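## 4. Trying the soft pads on fruit

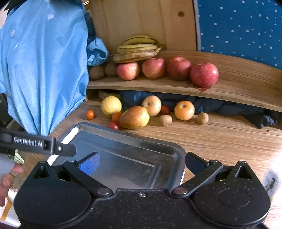 *Jaws wide open over the tray, fruit waiting behind it.*

I run this same little trial on every gripper before I sign off on it, and fruit is my favorite test load (cheap, bruises easily, never the same shape twice!). Set aside 25 minutes the first time you do it.

1. Open the jaws all the way and look at both blue pads. Wipe off any grit.
2. Put an empty tray between you and the fruit, close enough that you don't have to stretch.
3. Start with the round stuff. Come in slowly, close until the pads just touch, then give it one more click on the Fonuva dial.
4. Lift, hold for 15 seconds, and lower it into the tray.
5. Now try something long, like a banana. Grab it near the middle or it'll swing on you.
6. Write down the dial number for each pick. I use the Jullalis log sheet, but any notebook is fine.

**Note:** Small fruit like cherry tomatoes took me ages to get right. Hywel Gronow closes in from straight above and I've come around to his way.

**Caution:** Keep your fingers clear of the linkage arms while the jaws are moving. They swing out wider than you'd think.

If a pad slips twice on the same fruit, go to section 5 and swap in the Sillow pads.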